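Clokari Clikel

The Clokari Clikel is a folding travel high chair sold by Clokari, a maker of nursery goods based in Stornley. It clamps to the edge of a dining table and holds a seated child clear of the floor, an arrangement that parents tend to trust more quickly than grandparents do. The chair replaced the Feyisa, an earlier model with legs.

Design

The Clikel consists of a fabric seat slung on a metal tube frame, with two arms that reach over the tabletop and two screw clamps that grip it from underneath. A five-point harness is sewn into the seat. The company describes the harness as intuitive, and the manual gives it 30 steps.

Folded, the chair fits into a drawstring bag supplied with it. The bag is generally agreed to be the right size for the chair as it leaves the factory. Owners who have folded the chair themselves report a range of outcomes.

The seat cover comes off for washing by means of a zipper along the back. On the first version the zipper stopped short of the lower corner, where most of the rice collects. It was lengthened in the second version, released in January, and the corner was rounded off at the same time.

Table compatibility

The manual rules out glass tables, pedestal tables, tables with a drop leaf, card tables, and any table with a skirt board too deep for the clamp to pass. Tablecloths and placemats must be removed from under the arms. An appendix lists 483 tables by maker and model, sorted by whether they are suitable. Restaurants are covered in one line, which advises parents to ask.

Variants

The standard Clikel comes in gray, navy, and a color called oat. A tray that snaps onto the arms was added later and is sold separately. The tray covers the part of the table the chair was designed to let the child use, but it has outsold the chair in some stores.

A limited edition of 300 in quilted fabric was offered through the Stornley factory shop. Its cover is not machine washable, and used examples are easy to date by their contents.

Reception

Reviewers praised the low weight and the firmness of the clamps, and complained that the clamp handles sit at the height of an adult knee. A longer strap and a softer handle cap were fitted from 01/10/2021. The older caps can be exchanged by mail, though the form asks for a serial number printed on the underside of the old cap.

See also: Booster seat; Feyisa (high chair); Table

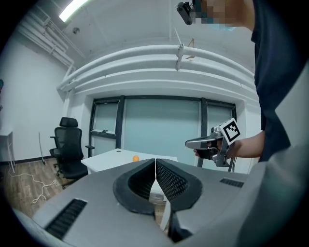

Black soft gripper fingers with grid-patterned inner pads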